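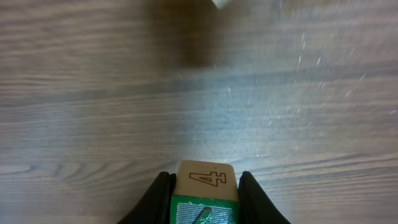
House rules for a small robot arm on a good table

Leokadia Jasińska keeps a sheet of these taped inside the cupboard door in her workshop in Conitz, and she let me copy it out. I have trimmed the swearing.

Wipe the table first. Crumbs and grit get dragged along under whatever the arm is pushing, and you will be the one explaining the scratches.

Watch the glare. A lamp aimed straight at a shiny tabletop blinds a wrist camera about as well as it blinds you. Move the lamp to the side or pull the curtain, then check the camera view again before you start.

Start with toy blocks. They cost little, they have flat sides, and they have already survived children. Chipped paint is fine. Splinters are a job for sandpaper.

Close the fingers slowly until the block stays put, then stop. A harder squeeze only proves that you own a motor. Ours is set to 3 on the Vultik controller and has no ambitions beyond that.

Keep the lift low. About 300 millimeters is plenty for a kitchen table, and a dropped block from that height makes a noise you can live with.

Know where the off switch is, and sit on that side. If you have to reach across the arm to stop the arm, rearrange the furniture.

Coffee goes on another table. So do elbows, phones and the cat.

If 2 people are working, one of them says "moving" out loud before pressing anything. It feels silly until about the second day.

Rub the finger pads with a damp cloth when you finish, and let them dry open. Park the arm folded, unplug it, and put the blocks back in their box. Count the numbered ones if you ever want to hear the end of it.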